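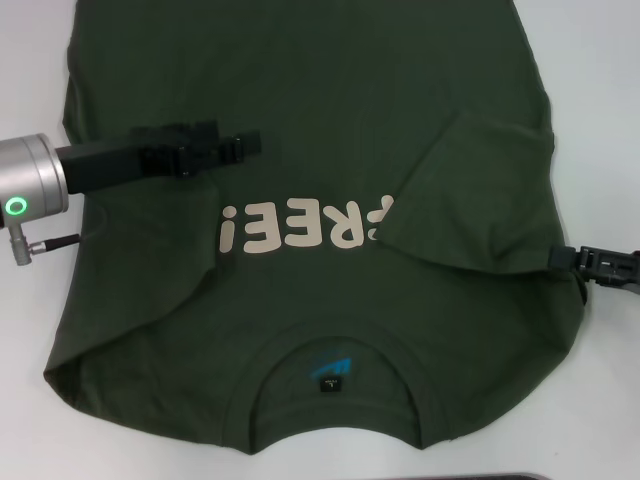 2018-11-26

Linge toute la matinée. J'ai commencé par les T-shirts, le vert foncé avec « FREE! » dessus en premier, à plat sur la table blanche, un côté rabattu vers le milieu. Il faudra un jour que je décide si je le garde. Leonie dit que je ne le mets plus que pour peindre, et elle a raison.

Ensuite les chaussettes, dont deux sans leur paire, et les torchons. J'ai plié 20 pièces avant le café. Les chemises attendront, je n'avais pas envie de sortir le fer.

Regula a téléphoné vers onze heures. Elle vient chercher les draps d'enfant jeudi en huit - non, la semaine d'après, elle doit encore confirmer. Je les ai mis de côté dans un sac, avec les deux taies jaunes.

Après-midi : vidé l'étagère du haut de l'armoire. Trouvé le pull gris que je cherchais depuis janvier, mité à la manche gauche. Jeté. Les T-shirts vont maintenant à cette place, les foncés à gauche, les clairs à droite. La pile tient mieux quand je plie les manches d'abord.

Soupe aux poireaux le soir. Reste à faire : les chemises, la housse du canapé, rappeler Silviu pour la machine qui vibre à l'essorage. Couché à 22 heures.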